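Progress report to the Gellulura Fund
Project: Rooms and Streets of Kusa, a literary guide to the plays of Gunnlaugur Hafstein
Prepared by Grímur Bjarnason, May 19, 2018

Dear Grethe Hedegaard,

I send you the second report on our book. The first report covered the archive work. In this one I write about the chapters, the maps and the money, in the same order as in the grant letter.

Chapters

The book will have 11 chapters, one for each play. Seven are finished in first draft and Catinca Costache has read four of them. Her comments are strict and they helped me very much, especially in the chapter on The Ferry Clerk, where I had put two different harbours together as one. The old harbour was closed before Hafstein wrote the play, so the clerk must be waiting at the new one. I have rewritten these pages completely.

The chapter on the Zastuscombe plays is late. Hafstein lived in Zastuscombe only one winter, but he used the town in three plays, and every time he moved the streets. In the first the chapel stands opposite the bakery. In the second it is up the hill, and the third has no chapel. I would like to keep this confusion in the book and not correct it, and I ask for your opinion.

Archive

The letters are now all read, 451 in total. Most of them are about rent and train times, but these were useful for us, as they gave the addresses of two boarding houses which we did not have before. The family has given written permission to quote from 44 letters. For the remaining quotations I am waiting for an answer from Þröstur Kjærgaard, who looks after the rights to the late plays.

Maps

The maps for Kusa are drawn and checked by walking. The map for Ki is not good yet. The scale is wrong on the river side, and the names of the streets are printed too small for older readers. The new version should come in July.

Money

We have spent 881 euros in this period, on travel, copying and one night in Zastuscombe. There is a small delay with the invoice for the maps, which will appear in the next report. I do not ask for any change in the budget.

Difficulties

Two of the houses in the guide are private homes, and one owner does not wish the number to be printed. I have agreed to this. We will name only the street. In the other house I was received very kindly, and was allowed to read the second act of The Lodger in the upstairs room where, according to the letters, it was written. It is smaller than the stage directions made me expect.

Next steps

Until the next report I will finish the Zastuscombe chapter, send chapters five to seven to Catinca Costache, and write the short introduction. The list of first performances still has gaps for the early years, and I will go once more through the theatre programmes in Ki.

With thanks for your patience and your support,
Grímur Bjarnason
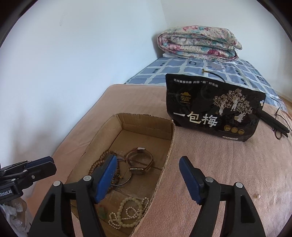

Corner bed with floral quilt and pink blanket.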